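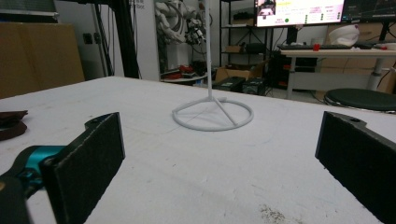
第七章 示教:用手和用遥控告诉机器人怎么做

本章内容
7.1 从写程序到做给它看
7.2 三条路线:拖动、遥操作、手持夹爪
7.3 手持夹爪的一次采集
7.4 一条示教里记录了什么
7.5 操作者的习惯如何进入数据
7.6 取舍与剔除
7.7 本章后续各节的安排

学习本章之前,读者应当已经掌握第三章的坐标变换和第五章的相机标定。没有学过第六章的阻抗控制,不影响阅读本章前半部分,但7.2节谈到拖动示教时会用到其中的一个结论,届时会给出页内说明。

7.1 从写程序到做给它看

前面六章里,机器人的动作都是写出来的。我们给出目标位姿,解逆运动学,插补轨迹,再交给控制器执行。这种做法在工件位置固定、形状规则的场合十分可靠,工厂里大量的码垛、点焊、上下料至今仍是这样完成的。

换一个任务,情况就不同了。假设桌上立着一个细金属丝做的架子,底座是一个圆环,中间一根竖杆,杆上伸出若干细臂。要求机器人拿起一条织带做成的圈,把它套在其中一根臂上,松开,退出,不碰倒架子。本章把这个任务称为“挂圈任务”,后面各节都以它为例。

如果用第三章的方法来写,首先要知道臂的端点在哪里。臂很细,深度相机在细杆上往往返回空值或者背景的深度,点云里经常看不到它。其次要知道织带圈现在是什么形状。织带是软的,放在桌上是一个样子,夹起来以后又是一个样子,夹的位置差两厘米,下垂的形状就完全不同。再次要规定套上去的动作:从哪个方向靠近,手腕转多少,圈口张多大,碰到细臂以后往哪边让。这些量每一个都可以写成参数,但参数之间互相牵连,调好了一个架子,换一个高一点的架子又要重来。

人做这件事用不了几秒钟,而且说不清自己是怎么做的。让一个熟练的人把动作写成步骤,他通常会写“拿起来,撑开,套上去”,再往下就写不出来了。示教的出发点就在这里:既然写不出来,就把做的过程记录下来,由学习算法从记录里找出观测与动作之间的关系。

本章所说的示教(demonstration),指由人完成或由人控制完成一次任务,同时记录传感器读数和动作,供后续学习使用。早期的示教再现与此有别。示教再现是把关节角逐点存下来,原样回放,机器人不看环境。本章讨论的示教要交给第八章的策略网络,策略在运行时根据当前图像决定下一步动作,因此一条示教必须同时包含“看到了什么”和“做了什么”,两者的时间还要对得上。

这个要求听起来简单,本章的大部分篇幅却都花在它上面。

7.2 三条路线:拖动、遥操作、手持夹爪

按照人与机器人的关系,常用的示教方式可以分为三类。

第一类是拖动示教。人直接用手握住机械臂的末端或者连杆,推着它走。控制器处于重力补偿状态,关节几乎不抵抗外力,编码器记录下每一时刻的关节角。第六章的结论在这里可以这样理解:把阻抗控制中的刚度设为零,只保留重力项和少量阻尼,机械臂就会停在人松手的地方。

拖动示教的好处是所得的轨迹一定是机器人走得到的,关节限位、奇异位形在拖的时候就会感觉出来。动作数据直接来自编码器,精度由机器人本身决定。它的麻烦有两处。一是人的手和身体会出现在相机视野里,训练时画面里有人,运行时画面里没有人,策略看到的图像分布就变了。常见的补救办法是拖完一遍之后让机器人自己回放,回放时再录图像,但软物体回放时的状态未必与第一次相同,挂圈任务里经常出现拖的时候套上了、回放的时候没套上的情形。二是双臂任务很难拖。一个人两只手推两条臂,每条臂有六到七个关节,只能控制住末端的大致位置,姿态很难兼顾,夹爪开合还要另外设脚踏开关。

第二类是遥操作示教。人操纵一个主端设备,机器人作为从端跟随。主端可以是与从端结构相同、尺寸较小的一条臂,也可以是手柄、力反馈设备或头戴显示器配套的控制器。人不接触从端,画面因此是干净的,双臂也容易实现。

主从同构时,映射最简单,主端的关节角乘以一个符号再加一个偏置,就可以作为从端的目标。主从异构时,要在末端位姿这一层做映射,从端再解一次逆运动学。设主端末端位姿相对于接合时刻的增量为ΔT,从端的目标位姿由接合时刻的从端位姿与ΔT复合得到。这里的接合时刻,指操作者按下使能键、主从开始联动的时刻。许多初学者在写这一段程序时直接使用绝对位姿,结果一按使能键从端就猛地跳一下。增量映射可以避免这个问题,并且允许操作者中途松开使能键,把手挪到舒服的位置,再接着做。

遥操作的主要问题是延迟和触感。从主端动作到操作者在屏幕上看到结果,中间经过采样、传输、控制、成像、编码和显示。延迟大的时候,人会不自觉地改用“动一下,停一下,看一眼”的方式操作,数据里因此出现大量停顿。策略学了这些数据,运行时也会停顿,有时停下来就不再动了。这个现象在7.5节还要讨论。至于触感,多数主端没有力反馈,圈碰到细臂的时候操作者不知道,只能看架子有没有晃。

本书配套实验使用的遥操作程序叫Lenodo,附录C给出了安装方法。它支持同构主臂和手柄两种输入,录制时把主端指令和从端实际状态分别存为两路,这一点在7.4节会用到。

第三类是手持夹爪示教。机器人不在场也可以采集。人手里拿着一个与机器人末端结构相近的夹爪,直接去做任务。夹爪上装有相机,记录从腕部看出去的画面;夹爪的位姿由视觉里程计、外部相机或者定位标记求出;夹爪的开合宽度由编码器或图像测量。之后把夹爪的轨迹当作机器人末端的轨迹来训练。

章首图就是这种腕部视角的一幅。左右两根黑色指头占据画面下方的两个角,中间隔着桌面,远处是白色细架。训练好的策略在运行时看到的,应当是与此十分接近的画面:指头在同样的位置,镜头有同样的视角,变化的只有外面的世界。两端一致,是手持夹爪这种方式能够成立的前提。如果机器人末端的指头比手持夹爪的指头长一厘米,或者相机安装角差几度,网络会把这点差别当成场景变化来处理,抓取位置就会整体偏移。

手持夹爪速度快。人拿着它做事,手腕、手肘都是自己的,力通过指头直接传到手上,碰到细臂马上就能觉察。采集地点也不受限制。代价是轨迹不保证机器人走得到。人可以轻松地把手腕翻过去,机械臂可能早已撞到限位;人可以站起来绕到桌子另一边,固定底座的机械臂做不到。所以手持夹爪的数据在训练之前需要做一次可达性检查,把底座位置代入,逐帧解逆运动学,解不出来或者关节速度超限的片段要标出来。

三类方式并不互相排斥。实际项目往往先用手持夹爪采集大部分数据,再用遥操作在真机上补一小部分,专门覆盖可达性边缘和失败之后的恢复动作。

怎样选择,可以先看以下几个问题。
任务需要一只手还是两只手。需要两只手时,拖动示教基本可以不考虑。
接触力是否重要。插接、擦拭、拧紧一类的任务,无力反馈的遥操作会让操作者很吃力,数据质量也不稳定。
真机有多少时间可用。真机只有一套而人有好几个时,手持夹爪可以并行。
动作是否接近机器人的极限。大范围伸展或者需要借助冗余自由度避障的任务,最好在真机上示教。

7.3 手持夹爪的一次采集

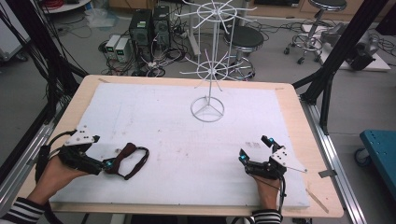 阅读时间:18 分钟

采集时,操作者双手各持一个夹爪,双手放在板的近侧。两个夹爪上方都装有一块白色三角形标记板,板上印着黑色圆点。泡沫板铺在桌上,织带圈放在板上,细架立在板的后部中间。

本节按照先后次序说明采集一条挂圈示教的过程。读者手中的设备可能与本书不同,但各步骤的目的是一样的。本书实验使用的手持夹爪套件代号为Dastance,下文简称手持夹爪。

第一步,布置工作区。桌面铺一块浅色、无光泽的板,四角固定。浅色背景有利于标记点检测,无光泽是为了减少反光造成的误检。板面上的擦痕和污迹不必清理得很干净,真机的桌面也不会很干净。但应当避免在板上画醒目的定位线。有的同学为了摆放方便,用铅笔在架子底座的位置描一个圈,策略很快就学会了看圈而不看架子,换一块板就失效。需要控制摆放位置时,可以用可取走的纸模板,摆好之后拿掉。

第二步,确定坐标系。固定相机装在操作者头部附近或者上方的支架上,视野要覆盖两个夹爪的全部活动范围。世界坐标系建在桌面板上,原点取在板的一个角,z轴向上。用第五章的方法求出固定相机到世界坐标系的变换,并保存标定时间。固定相机一旦被碰过,就要重新标定。如果相机由操作者戴在头上,那么每一帧的外参都在变化,需要在环境里布置固定的参照物,或者用里程计逐帧估计,计算量和误差都会增加。

第三步,标定标记板到夹爪中心的变换。标记板上各圆点在板坐标系中的位置是已知的,检测到足够多的点以后,可以求出板相对于相机的位姿。我们真正需要的是两指中心点的位姿,二者之间差一个固定变换。求这个变换的简便方法是把指尖抵在一个固定的小凹坑里,转动夹爪,记录不同姿态下的板位姿,再用最小二乘求出板坐标系中保持不动的那个点。左右夹爪要分别标定,不能互相代用。拆装过标记板以后也要重做。

第四步,时间同步。一套双手采集系统至少有三路图像(左腕、右腕、固定相机)和两路开合宽度。各路的时钟不一定相同,帧率也可能不同。硬件触发是最好的办法。没有硬件触发时,可以在每次录制开始时做一个同步动作:两个夹爪同时快速开合一次。在各路数据里找到指头开始闭合的那一帧,以它为零点对齐。这个动作只花一秒,录制结束时再做一次,还可以检查时钟漂移。

第五步,试录。正式采集之前先录几条,当场检查三件事:标记板在整条轨迹中是否连续可见,腕部画面是否过曝或模糊,开合宽度曲线是否与实际动作相符。挂圈任务中,操作者把圈送到高处时手腕容易向外翻,标记板随之转到固定相机看不到的一侧。如果试录中经常出现这种情况,应当调整相机位置,或者增加一台相机。要求操作者用别扭的姿势来迁就标记板,效果通常不好,坚持不了多久就会恢复原样。

第六步,正式录制。每条示教开始前,把物体恢复到初始状态,初始状态要有变化。圈的位置、朝向、松紧,架子在板上的位置和转角,两个夹爪的起始位置,都应当在规定范围内改变。改变的方式最好事先排好,打印成表,按表执行。凭感觉“随便放”的时候,人放的位置会集中在自己顺手的区域。操作者按下录制键,做同步动作,完成任务,退到安全位置,停止录制。一条录完,由记录员写下结果:成功、失败、异常,以及一句简短的说明。

线缆也是采集中需要留意的部分。夹爪的数据线和电源线从手腕处拖出,如果线的长度不够,操作者会在动作末段感到拉扯,轨迹里出现不自然的弯曲。线太长则容易扫到桌上的物体。挂圈任务中曾多次发生线缆碰倒架子的情况,后来把线沿前臂固定一段,再从肘部引向后方,问题就少多了。

第七步,休息。双手持夹爪连续操作,手腕和前臂会疲劳,疲劳之后动作变慢,抖动增大。本书实验规定每录完一组换人,换下来的人做记录员。

上述流程由Price实验室的教学用机整理而来,最初的操作规程由Wayne Fraser编写,本书采用时删去了与特定场地有关的部分。

7.4 一条示教里记录了什么

一条示教在磁盘上是一个文件或者一个文件夹。本书使用的文件格式称为Rikis格式,结构比较简单,读者也可以换成自己熟悉的格式。无论采用哪种格式,内容大致包括以下几部分。

元数据。任务名称、操作者编号、设备编号、标定文件的版本、初始状态编号、结果标记。操作者编号用代号,不写姓名。标定文件的版本号很容易被忽略,到了发现某一批数据整体偏移的时候,有没有这个号决定了这批数据能否补救。只要原始图像和原始标记检测结果还在,换上正确的标定文件重算一遍就可以恢复。如果只存了算好的位姿,就没有办法了。因此本书建议始终保留原始数据。

观测。各路图像及其时间戳,夹爪开合宽度,必要时还有力或触觉读数。图像的时间戳应当是曝光时刻,很多驱动程序给出的是图像到达主机的时刻,两者相差一个传输时间。这个差值如果是固定的,可以测出来扣掉;如果随负载波动,就要考虑换驱动或者换接口。

动作。对手持夹爪来说,动作是夹爪中心在世界坐标系中的位姿序列和开合宽度序列。对遥操作来说,动作有两种取法:主端发出的指令,或者从端实际到达的状态。自由运动时两者差别很小,只差一个跟踪延迟。一旦发生接触,差别就很明显。例如操作者想让指头压住桌面,主端指令会低于桌面几毫米,从端实际停在桌面上,两者之差乘以刚度就是压力。以实际状态作动作来训练,策略学到的是“停在桌面上”,压力就丢失了。所以遥操作数据通常取主端指令作为动作,同时保留从端状态作为观测。Lenodo把两路分开保存,原因即在于此。

手持夹爪没有这两路之分。指头压在桌面上时,测到的位姿就是桌面的高度,用了多大的力从位姿里看不出来。夹取也是这样:开合宽度告诉我们指头停在哪里,没有告诉我们人用了多大力气去捏。织带比较软,捏紧和捏松的宽度相差不大,真机执行时就可能捏不住。通常的做法是在执行时把目标宽度再减小一个固定量,让夹爪产生一定的夹持力。这个量要由实验确定,太大则会把软物体捏变形,对脆弱物体还可能造成损坏。

阶段标记。有些任务需要把一条示教分成若干阶段。挂圈任务可以分为接近、夹取、撑开、对准、套入、松开、退出。阶段标记可以由人工看录像添加,也可以根据开合宽度的变化自动划分初稿,再由人工修正。第八章的基本方法不需要阶段标记,但分析失败原因时它很有用。

还要说明坐标的表示。位姿可以用绝对量表示,也可以用相对于当前夹爪位姿的增量表示。手持夹爪数据一般取相对表示,即以当前帧的夹爪坐标系为参考,写出未来若干帧的位姿。这样做的理由是,采集时的世界坐标系与机器人的基坐标系没有固定关系,相对表示不依赖于二者之间的变换。双手任务还应加上一项:左夹爪在右夹爪坐标系中的位姿。撑开织带时,起作用的正是两只手之间的相对位置,缺少这一项,网络只能从两幅腕部图像里间接推断,往往推断得不够准。

7.5 操作者的习惯如何进入数据

学习算法不知道哪些动作是必要的,哪些动作只是操作者的习惯。记录里有的,它都会学。

最常见的是停顿。操作者在对准之前要想一下,手停在半空。停顿期间图像几乎不变,动作几乎为零。策略学到:看到这样的图像,就不动。执行时一旦进入类似状态,输出接近零,图像不变,下一步输出仍接近零,机器人便停住不走。减少停顿的办法是先练习再录制,让操作者把动作想好。录制完成以后,也可以把速度低于阈值的片段剪短,但夹取和松开前后的短暂停顿应当保留,那是等待夹爪到位的时间。

其次是多种做法混用。要套在架子左侧的一根臂上,有人从左上方绕过去,有人从正前方直推。两种做法都能成功,把两种做法平均起来却不能成功,平均轨迹很可能正对着竖杆。第八章介绍的方法对多峰分布有一定的表达能力,仍然不应当把这个困难全部留给算法。采集之前,各位操作者应当坐在一起,对着实物把做法商量好,写成一页操作约定。约定只需要规定大的选择,例如哪只手先夹,从哪一侧靠近,先套近端还是远端;细小的调整动作留给操作者自己掌握。

再次是利用了机器人看不到的信息。人的眼睛看得见整个桌面,腕部相机只看得见指头前面的一块。操作者用余光看到架子在左边,手就直接伸过去,而那一刻腕部画面里还没有架子。从策略的角度看,这个动作没有依据。检查的办法是只看腕部录像,遮住其他画面,问自己能不能判断下一步该往哪里走。如果不能,有两种处理方式:给策略增加一路固定相机,或者要求操作者先转动手腕,让目标进入腕部画面以后再移动。

还有一类习惯与失败有关。熟练的操作者很少失手,数据里几乎没有纠正的过程。策略运行时误差会逐步积累,偏离到示教没有覆盖的状态,此后的输出就没有参考。采集时应当有意安排一部分从不良状态开始的示教:圈已经滑到指尖,圈口套住了两根臂,架子转了一个角度。操作者从这些状态出发把任务做完。需要注意的是,录制应从不良状态已经形成之后开始,造成不良状态的过程不要录进去,否则策略也会学着去造成它。

7.6 取舍与剔除

采集完成以后,并不是每一条都能用。配套数据集的挂圈任务一共录制了1,798条手持夹爪示教,经过检查保留1,529条。被剔除的部分里,有141条是由于标记板被遮挡时间过长,位姿无法连续求出;其余的是同步失败、线缆碰倒架子、初始状态与表格不符等情况。另有近300条遥操作示教,主要用于7.2节提到的补充采集,单独存放,不计入上面的数字。

剔除应当有书面标准,并且在采集开始之前定好。标准如果边看边改,最后留下来的往往是检查者看着顺眼的那些,动作整齐,变化很少。本书采用的标准如下。

位姿连续丢失超过半秒的,剔除。短于半秒的,用样条插值补上,并作标记。
开头和结尾的同步动作对齐后,两次零点之差超过一帧的,剔除。
任务没有完成的,移入失败集,不删除。失败集不用于训练,可用于训练结果判别器,也可供教学时查看。
任务完成但过程中架子被碰倒又扶起的,剔除。
动作迟缓但没有其他问题的,保留,由剪辑程序处理停顿。
可达性检查不通过的,保留原始数据,在索引中标出。换一个底座位置以后,其中一部分可能变为可用。

检查工作应当由没有参加该条录制的人来做。操作者看自己的录像,会用记忆补上画面里没有的东西。

剔除之后还要看剩下的数据是否均衡。上层臂位置较高,抬手时标记板更容易被遮挡,所以因遮挡而剔除的示教大多出在套上层臂的时候。如果不做补录,保留下来的数据就会偏向下层臂,策略在上层的成功率会明显低于下层。配套数据集在第一轮检查之后对上层做了一次补录,补录的条数已经包含在上面的总数里。按照初始状态编号统计保留率,是发现这类偏差最直接的办法。

7.7 本章后续各节的安排

以上各节给出了示教的基本概念和一次采集的全过程。从7.8节开始,逐项展开。

7.8节讨论遥操作的映射与滤波,包括增量映射的完整推导、手部抖动的滤波以及滤波带来的延迟。7.9节讨论标记板位姿估计的误差,说明为什么板面正对相机时姿态误差反而较大,以及多个标记面如何改善这一问题。7.10节讨论可达性检查的实现,给出逐帧逆解和整段优化两种做法。7.11节是数据格式的读写程序,可以与附录C对照阅读。7.12节介绍两个完整的实验,实验一为单手取放,实验二即挂圈任务。

准备做实验的读者,请先完成下列准备工作。

下载Rikis格式的读写工具,打开样例文件,确认三路图像能够按时间对齐播放。
检查两个手持夹爪的指垫,有松动或翘边的应更换。左右两侧的指垫同时更换,避免厚度不一致。
重新标定固定相机,把标定文件存入当天的文件夹,文件名中写明版本号。
两人一组,一人操作,一人记录。操作者先在不录制的情况下完成若干次挂圈,直到中途不需要停下来想为止。
打印初始状态表。表中每一行对应一条示教,做完一条划去一条,不要跳行。

本章公式中,左上标表示参考坐标系,W为世界坐标系,C为固定相机坐标系,M为标记板坐标系,G为夹爪坐标系,左右手用下标L和R区分。夹爪在世界坐标系中的位姿由W到C、C到M、M到G三个变换依次相乘得到,其中第一个来自相机标定,第二个逐帧检测,第三个来自7.3节第三步。三者的误差来源各不相同,7.9节将分别估计。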